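Dornville Lay Ministry Course
Unit 4: Preparing a children's session
Notes to accompany the evening class. Tutor: Simão Correia

Last time we looked at what a parish can reasonably expect of its Sunday group leaders. This unit is about planning one session of 45 minutes for children aged five to eight. Please read Mark 4:1–20 before you start on the notes.

1. Begin with the passage

Read the passage twice, once in the translation you use yourself and once in the one the children will hear. Write down in a single sentence what you want them to take home. If the sentence needs an "and", you probably have two sessions. The parable of the sower is a good case. Most leaders try to cover all four soils and the explanation that follows, and then run out of time before the prayer.

Keep the telling short. A typed script of 300 words takes two or three minutes to read aloud, and a little longer if you stop for questions. Learn the first and last lines by heart and tell the rest from notes.

2. The order of the session

Welcome and register – 5 minutes
Song – 5 minutes
Story – 10 minutes
Activity – 15 minutes
Talking together – 5 minutes
Prayer and tidying up – 5 minutes

The activity should come out of the story. Children of this age will remember what they did with their hands long after they have forgotten what you said, so a craft with no link to the passage is a missed chance.

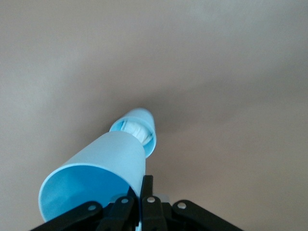

Try the activity at home first and time yourself, then double it. Younger children will need help with scissors and with reading instructions. Set out what each table needs before the session starts, and keep anything for later out of reach.

3. Asking questions

Flakine divides questions into three kinds: recall ("Where did the seed fall?"), wondering ("I wonder how the farmer felt") and personal ("When do you find it hard to listen?"). Use one or two of the first kind to settle the group, and spend most of the time on the second. Personal questions should always be optional. A child who says nothing may still be thinking.

Balis is more cautious about wondering questions with under-sixes. We will compare the two in class.

4. For next time

Read Yáñez, chapter 3, and plan a session on Luke 15:1–7, the shepherd with 100 sheep. One side of paper is enough. Put your one-sentence aim at the top and bring two copies.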